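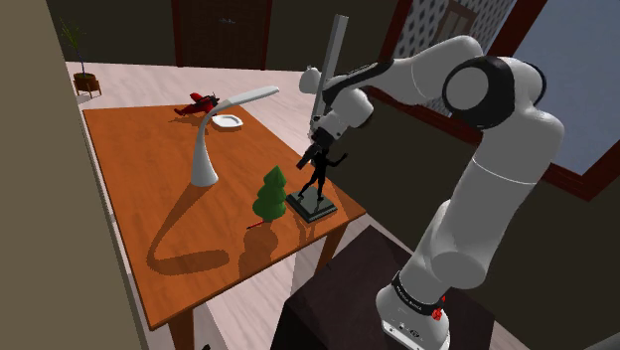
Sim view, white and black arm over the wood table.

Grandis Workshop > Notebooks > Toom cabinet

April 2022

Lower playfield is back in the Toom cabinet. Left flipper still weak on the long shot up to the ramp. Swapped the coil sleeve first, no change. Pulled the plunger and found the tip mushroomed, filed it flat, then gave up on it and fitted a new one from the Edance parts drawer. Shot reaches the top of the ramp now with the machine leveled the way we normally run it.

Ball trough: switch 2 was reading closed with no ball on it. Bent the leaf out a little and it clears. Switch test looks fine, but watch it during play. If it comes back, replace the switch and don't keep bending it.

Training mode on the Grallow build has two problems.

- The drop catch lesson ends early if the ball touches the inlane. It should wait for the drain switch.
- The lesson counter goes back to zero after a power cycle. Score table is kept, so the save itself works. I think the counter is written before the lesson number is updated. Not checked yet.

Ran 8 games with the glass on. No stuck balls. One ball hung on the right post for a moment and came off without a nudge. The slingshot on that side fires late, so check the gap before changing anything in the software.

The clock setting page still lets you type a service interval longer than 365 days, then shows a blank line. Low priority.

To do: order coil sleeves, clean the ramp entry, redo the ground wire behind the coin door (it's only taped at the moment), copy the settings off the old board before it gets wiped.

Grandis Workshop | Contact the bench | © Grandis | Back to top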